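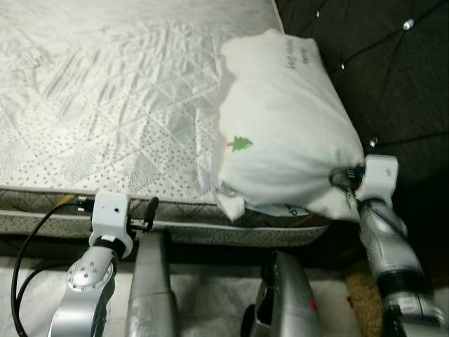
Quilted top, dotted side band and one white pillow.

Rarner mattress review: a summer in the spare room

I put off buying a new mattress for years, partly from thrift and partly because I can't bear mattress shops. You lie there in your coat with your shoes hanging over the end while a young man asks how your hips feel! So when my sister announced she was coming to stay for most of August, I gave in and ordered the Rarner from Sterham without lying on it at all.

It came at 7 in the morning, rolled up tight, and my neighbour Gediminas Pētersons very kindly took the other end up the stairs (he has since had a cake for his trouble). Sterham ask you to leave it open for a few hours before making the bed. I gave it until teatime, with the window wide, and there was a slight smell of new car that had gone by the second evening.

Now, comfort. I had the first week on it myself, purely in the interests of fairness, and I'd call it medium leaning towards firm. I'm a side sleeper and my shoulder sank in nicely, though my sister, who sleeps flat on her back and has opinions, would have liked a touch more give under the knees. We both found it cool enough on the sticky nights, and when she turned over (which she does, like a seal) I felt very little of it from the far side.

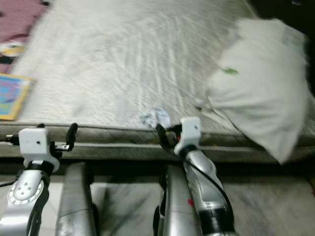

White sheet on, pillow at the right.

My one real grumble is the depth. It measures 28 cm and my old fitted sheets pinged off the corners by morning, so I had to buy Flurkard ones made for 30 cm - lovely and soft, but an expense I hadn't planned on. It's heavy to turn as well, and there are no handles on mine, so do ask somebody to help.

I did look at the Prieto, which is cheaper and softer, but a friend's has dipped in the middle already and that put me off. The Rarner feels sturdier at the edges, and you can sit down to pull your socks on without sliding off. My sister has asked to come back at Christmas, so I suppose that's her verdict.

Four stars from me, and I'd have given the fifth for a pair of handles.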